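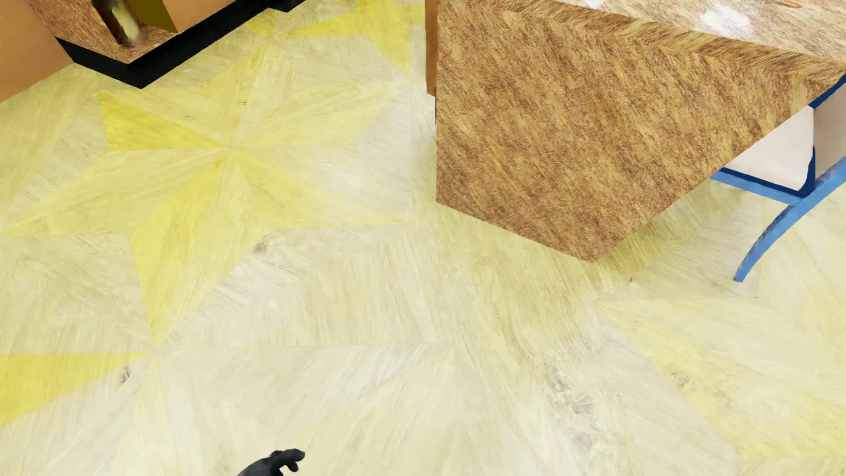 Simulated break room floor, with the robot's hand at the bottom edge.

Set up a practice run before your shift changes

At Prutness, the night crew now plans the robot's cleaning route instead of mopping.

1. Open the room model and check the table and chair against the real room.
2. Mark a clear path at least 38 inches wide.
3. Run the route 16 times. Log every stop.
4. Send the log to Kastriot Pavlović by 7 a.m.

Crew members keep their hours. Spills are still cleaned by hand.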